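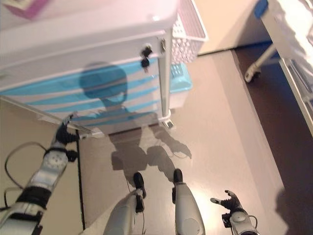 Preguntas frecuentes sobre la recogida de demostraciones

Me llamo Vija Jankauskaitė y llevo la parte de datos en Etberg. Como cada mes me llegan los mismos correos (¡y me encanta que lleguen!), he juntado por fin las respuestas en una sola página.

¿Qué es exactamente un «ejemplo» para vosotros?
Un intento completo de una tarea, de principio a fin: las imágenes de la cámara de la cabeza, las posiciones de todas las articulaciones y una frase corta que dice qué se pretendía hacer. Si falta alguna de las tres cosas, el intento no entra en el conjunto.

¿Cuántos ejemplos hacen falta por tarea?
Nosotros empezamos con 500. Hay tareas facilonas que aprenden con bastante menos, y luego está lo de abrir cajones, que nos tiene amargados desde mayo.

¿Quién mueve el robot?
Una persona con guantes y visor, casi siempre Nestor o Kastriot. Kastriot es más rápido, pero Nestor es mucho más regular, y al modelo le sienta mejor Nestor (perdón, Kastriot).

¿Por qué trabajáis con carritos y muebles de casa?
Porque es lo que el robot se va a encontrar. Probamos una temporada con cajas grises de laboratorio y el modelo aprendió de maravilla... a manejar cajas grises. Un carrito blanco con rayas azules, con su cesta al lado y los tiradores pequeños, da mucha más guerra.

¿No molestan las sombras?
¡Esta me la preguntan siempre! El robot tapa la luz al acercarse y su silueta, cabeza y dedos incluidos, cae encima del mueble que tiene delante y del suelo. Las dejamos. Al principio Ognjen se empeñó en poner focos por todas partes para quitarlas, y el modelo resultante se perdía en cuanto apagábamos uno. Ahora cambiamos la luz adrede entre tanda y tanda.

¿Guardáis los intentos fallidos?
Sí, en carpeta aparte y con etiqueta. Los que más me gustan son los que fallan y se corrigen sobre la marcha, esos van al conjunto principal. Si la mano choca y el operador se rinde, a la otra carpeta.

¿Cuánto dura una sesión?
Un máximo de 2 horas por operador. Pasado ese rato la gente empieza a hacer atajos raros con las muñecas, y se nota un montón en los datos.

¿Importa dónde se coloca el robot al empezar?
Mucho. Tenemos 8 posiciones de partida y se van rotando. También giramos el mueble un poco cada vez, a ojo, sin cinta métrica.

¿Puedo usar vuestros datos?
De momento compartimos 11 tareas con grupos universitarios. Escribidnos contando para qué los queréis y con qué robot trabajáis. El formato es el de Notby, la herramienta de Mirsad, y el conversor va en el mismo paquete.

¿Y si encuentro un ejemplo mal etiquetado?
Mándame el número de episodio y lo reviso yo misma. Suelo contestar por la tarde, después de las sesiones.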